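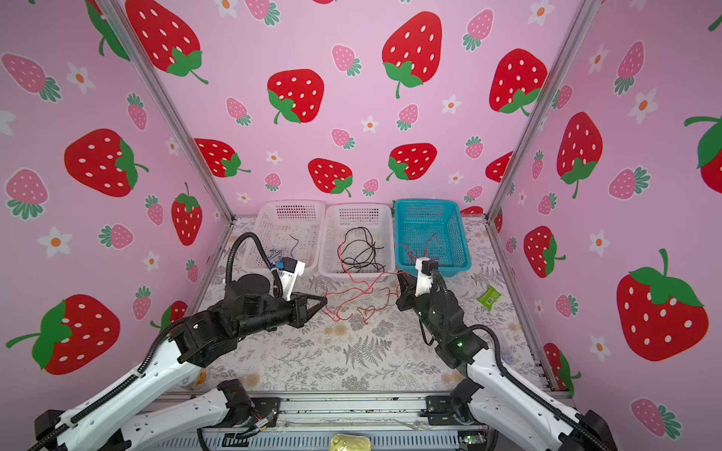 Ticket 1672
Subject: Town events calendar not updating / newsletter went out with wrong times
Opened by: Aurelia Hauser, Fuvstead Community Magazine
Assigned: Costel Crăciun
Priority: High (print deadline)
Status: Open, see bottom

Opened July 16, 2025

Aurelia: Calendar page on the site is stuck. I add an event in the editor, hit publish, green check mark, go look at the page and nothing. Worse, the email newsletter pulled from the same calendar this morning and every evening event is two hours early. Street market says 4pm, should be 6. Outdoor movie says 6:30, in broad daylight. I have the August pages due at the printer and I export the listings from the same place so I need to know if I can trust ANY of it. Phones are already ringing.

Costel: Got it, looking. Couple questions. Which events did you add that aren't showing? And did anyone touch settings this week?

Aurelia: Library book sale, the Eder park band night, pancake breakfast at the fire station. No settings changes from me. Lorenz has a login too, will ask.

Costel: OK. Findings so far.
– all three events are in the database, published, correct category
– public page is serving an old cached copy
– cleared cache by hand, page updated, all three there now
– times still wrong on the page, two hours early, same as newsletter

So two separate problems probably. Cache one first.

Aurelia: I see them now, thank you. Times still a mess. Do I send a correction email or wait?

Costel: Wait please. If you send now it'll pull the same bad times.

Costel: Cache notes. The job that refreshes the calendar is supposed to run every hour. Log shows it failing with a timeout. It's choking on one listing, the farmers market, which is set to repeat weekly with no end date and start date way back in January. Has 55 photos attached, full size, straight off somebody's phone. Did that come from you?

Aurelia: Ha. That would be the market people. They have a contributor login. Can I just delete the photos?

Costel: Don't delete, I'll move them to a gallery and leave one on the listing. Also setting an end date of October, you can extend it.

Costel: Done. Ran the refresh manually, finished clean. Will watch the next scheduled one.

Aurelia: Lorenz says he "might have" changed the time zone when he was setting up the Baltberg trip page. He was trying to get the bus departure to show right.

Costel: Yep that's it. Site time zone was changed. Everything entered before the change got shifted, everything entered after is stored against the new zone. So if I just flip it back, old events are right and anything added since will be off the other direction. Need a list of what was added after.

Lorenz Rainer: Sorry everyone. I only meant to change it for the one page. I thought that was what the drop down did.

Costel: No problem, it's a confusing screen. Do you remember when?

Lorenz: Before lunch yesterday? I'd had the bus company on the phone. So maybe 11.

Costel: Log agrees, close to that. Pulled 95 upcoming events total. Most are from before. Going to flip the zone back, then fix the newer ones by hand. Please nobody add or edit anything till I post here.

Dilani Pathirana: Hi, jumping in from Ornora, we handle the newsletter template. Just confirming the email doesn't do any time conversion on our end, it prints whatever the calendar feed gives it. I've paused tomorrow's automatic send so it can't go out again by itself. Let me know when to turn it back on.

Costel: Thanks Dilani, perfect.

Costel: Zone is back. Newer events corrected. Aurelia can you spot check? Street market, movie, band night, book sale, and the Baltberg bus.

Aurelia: Street market 6pm yes. Movie 8:30 yes. Band night 7 yes. Book sale 9am yes. Bus says 5:15am?? Should be 7:15.

Costel: Missed one, Lorenz had typed that in with the offset already figured in. Fixed now, reload.

Aurelia: 7:15. Good. Exporting listings for print now.

Aurelia: Export looks right. Ilze Grigaitė is proofing it against the paper forms, she's through the first page with no erors.

Costel: Great. Dilani, ok to send the correction.

Dilani: Correction sent, subject line "Corrected event times". Daily send is back on.

Costel: Scheduled refresh ran ok. I've limited site settings to admin logins, so Lorenz and the contributors can still post events but won't see that screen. Still to do: cap on photo size for contributor uploads. Leaving ticket open until that's in.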